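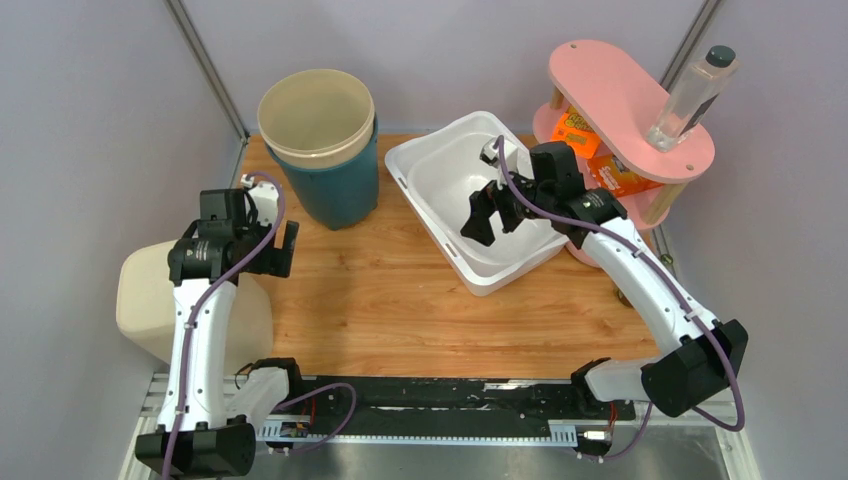

Okay, garage robot update, it's been a while! Both arms are on the rail, both talk to the Drostari board, and as of 2 a.m. last night neither one throws an error on startup. I may have done a little dance.

Money so far: 669 bucks, which is way over what I told myself in October. The motors ate most of it. 158 went to shipping alone, ouch.

For those asking, the motor firmware is the stock Hegazy stuff and I wrote the arm code myself (it's ugly, please don't ask to see it). I named the whole thing Gruswood and now I can't take it seriously.

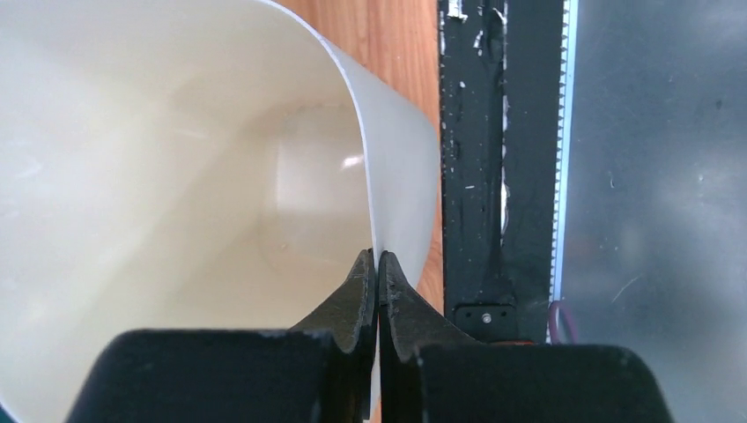

Grip force has been my whole week. Rigid stuff was easy, so I moved on to floppy plastic, and wow, that's a different sport. The fingers have the rim pinched flat between them there and the opening has gone kind of teardrop shaped – I'd like a lot less squeeze than that. The limit is set to 400 in my config right now and I'm going to keep walking it down until things start slipping.

Also the finger faces are getting pretty scuffed. Might try gluing on some thin rubber. Anybody have a favorite? The Troltham pads look nice but they only come in giant packs.

Oh, and the log file hit 3540 lines from one evening. Most of it is the same warning about the left wrist, over and over. I've reseated that connector twice already – tomorrow I'm just swapping the cable.

Will post video once both arms can do a handoff without me hovering over the off switch!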